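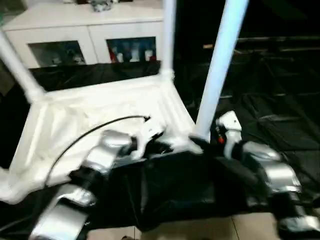 1st May

Collection target for the rack assembly task is 300 episodes and I still don't believe the number. It came out of the Galindo plan, written in December, when the task was a block going into a tray. A leg joint is another matter. With the left gripper on the edge of the white frame and the right one up by the leg near its base, most of what the policy has to learn is how hard the left should hold while the right works, and we log no force on either side. So it gets joint angles and pictures, and we hope.

Sanne Geerts wants to keep the black cloth under everything for contrast. Fine for the white parts. But it's glossy and it wrinkles, and the folds are different every time someone steps on it. Either we flatten it before each take or we leave it alone and call it variation. Doing one on some days and the other on other days is the worst option and it's what we do now.

Went through the first 100 from Amville last night. My complaints:

Pauses. The operator stops to think, the arms hover, and the recorder keeps going. Wita trims idle time at the start and end only, so all the thinking in the middle goes in as if it were part of the job.

Labels. "Success" is whatever the operator pressed. 6 of the ones marked good end with the grippers still closed on the part. Might be fine joints, can't tell until they let go.

Starts. The rack is put down in nearly the same spot each time. Of course the replay looks good.
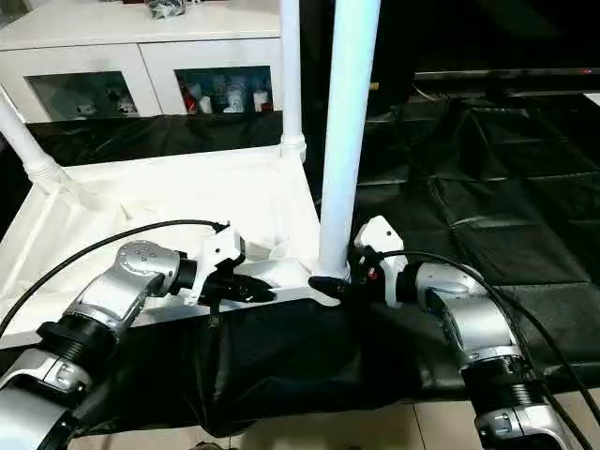 I'd take fewer episodes with the rack turned and shifted between takes over the full set as planned. Sanne says the Dasier people will count episodes and won't look at spread. She may be right about that, doesn't make it a good dataset.

Agreed for now: 3 start poses marked on the floor tiles with tape, operator rotates through them. Release the part and back both arms off before pressing success. Mid-episode pauses get a flag, no deleting yet - I want to train with and without and see if it matters. My guess is it matters more than the cloth.

Still open: cables. The one to the left gripper loops across the white parts and the head camera sees it move every time the arm does. Ask about rerouting it before the next batch.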